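20 January 2018, workshop, Netthorpe

In at 8, truck still half loaded from Giltley. Rig B (left eye) came back with the beam splitter mirror dirty again, cleaned twice, streak near bottom edge won't go. Swap before next match. Spare is the one in the blue case, NOT the gray one, gray one is chipped.

Genlock first. Ran both camera channels off the truck sync, right eye late by one line. Swapped BNCs, fault moved with the cable. Binned the cable. 100 m drum is fine, tested end to end.

Zoom tracking next. Lens pair matches ok up to the middle of the range then left drifts wide. Hamidreza Nouri thinks it's the motor gear slipping, I think its the lookup table, we never redid it after the June refit. Rebuilt the table with 90 points instead of the old 400, quicker to load and I can't see a differnce on the monitor. He can't either but won't say so.
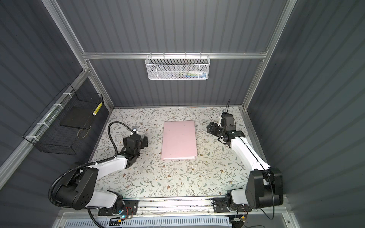 Vertical offset at full zoom still there, small. Shimmed the right plate, better. Shimmed again, worse. Back to one shim.

Recorder: drive 2 dropped frames when both eyes plus the 2D feed go down together. Either alone is fine. Moved 2D to the other unit, no drops over 3,000 frames. Want a longer run before I trust it.

Comms to the stereographer position dead on channel 4. Bad belt pack, tagged.

To do
- mirror swap, rig B
- ask Mackay for gear set, same teeth as last time
- overnight record test
- relabel cables for Ulport, the touchline ones are still marked for the old camera plan
- chase tripod plate, third time

Left rig B powered on the bench for the soak. Don't touch the interaxial, its zeroed.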